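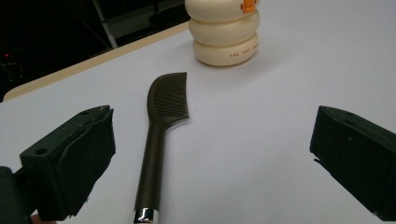
Gillespie Guthrie had come to the open day at Gudenari only for the coffee. His wife's brother worked there, and the invitation had been lying on the refrigerator since September.

In the third room a young man was giving the demonstration. His badge said Alasdair Pollock. He held the gripper by its handle and opened the two black fingers wide over the table.

"Every time I pick something up, it is recorded," he said. "Later the robot learns from this. For the comb we have 274 recordings. We want 1000."

"All of them the same comb?" asked Gillespie.

"The same comb. But always it lies a little different."

Gillespie had been a barber in Forsyth until his hands began to shake. He looked at the dark brown comb on the white table, and at the fingers going down on both sides of it. They closed too far from the middle. The comb turned, and fell back with a small click.

"You hold it like a hammer," he said, before he could stop himself.

Two visitors laughed. Alasdair did not. He looked at the tool, then at the old man, and held it out to him.

"Please," he said. "Show me."

It was heavier than Gillespie had expected. His hand shook, and the black fingers shook with it. He waited – it was an old habit, he used to wait like this before he touched a customer's neck – and then he lowered them and squeezed.

The comb came up from the table.

"Do we keep this one?" called a woman from behind the computer.

"We keep it," said Alasdair. "275. Would you do another?"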